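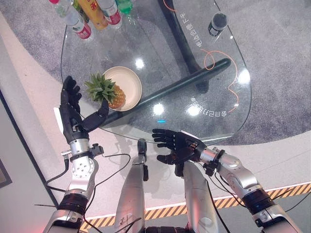

Figure 3. Glass table with a pineapple on a beige plate. The carpet and the black support are visible through the top.

3.2 Tabletop Material and Object Placement

Transparent tabletops were treated as a separate category in the Jitus survey of shared interiors. On an opaque surface, the edge of the table and the outline of a plate are read against one even background. On glass, both are read against whatever lies underneath. In the case shown in Figure 3, the background is a grey speckled carpet, crossed by the dark parts of the base, and overhead lights add bright reflections to the top.

The outline of the table is also irregular, close to a teardrop. Tables of this form have no corners from which a place setting can be measured, and the placement rules proposed by Bauerfeind for rectangular tables could not be applied without change. We therefore recorded position relative to the nearest point on the rim.

Of the 100 settings coded at the Ellik site, 22 used a glass top. In 13 of these, raters disagreed on the distance between the plate and the rim by more than the permitted margin. Disagreement was highest where a reflection fell between the two. Plates holding a single tall item, such as a whole fruit with its crown, were located more consistently than empty ones. Ratings from the Drumon site are reported in Section 4.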